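# Como é que um robô planeia dobrar uma toalha?

Dobrar uma toalha parece fácil. Tu pegas em dois cantos, juntas e já está. Para um robô, o trabalho começa muito antes de os braços se mexerem: começa no programa.

## Primeiro, encontrar a toalha

Uma câmara tira uma fotografia vista de cima. O programa recebe essa fotografia como uma grelha de quadradinhos, cada um com um número para a cor. Depois separa os que são toalha dos que são chão. Um chão branco ajuda muito nesta parte.

A seguir, procura os cantos. Um caderno tem sempre a mesma forma, mas um pano enruga-se e dobra-se sobre si mesmo, e um canto pode ficar escondido. O programa Vellow, escrito por Njoroge Mabula, aprendeu a procurar cantos com 2.000 fotografias de panos. Em 165 delas havia um canto tapado.

## Depois, fazer um plano

O plano é uma lista de passos:

1. Escolher um ponto para cada pinça.
2. Calcular o caminho de cada braço.
3. Verificar se os braços chocam um com o outro.
4. Fechar as pinças e levantar.

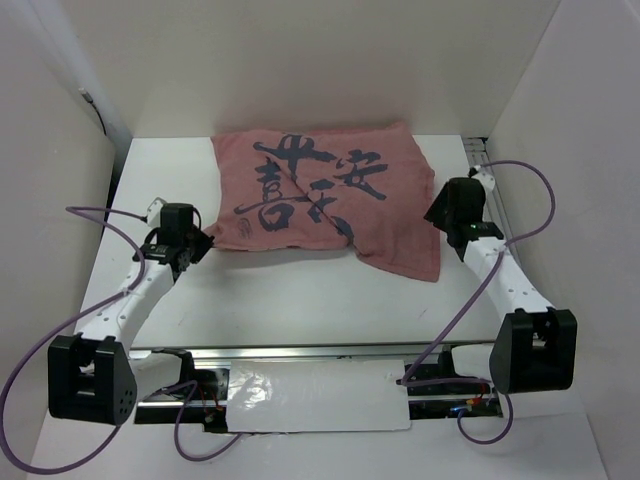 Se no passo 3 houver um choque, o programa deita fora esse caminho e tenta outro. Roman Wieczorek, que testa o Vellow, já viu o programa experimentar 69 caminhos antes de escolher um.

## E quando corre mal?

O pano pode escorregar. Por isso, depois de cada movimento, a câmara tira outra fotografia e o programa volta a procurar os cantos – mesmo que tudo pareça estar no sítio. Se a toalha mudou de forma, o plano também muda.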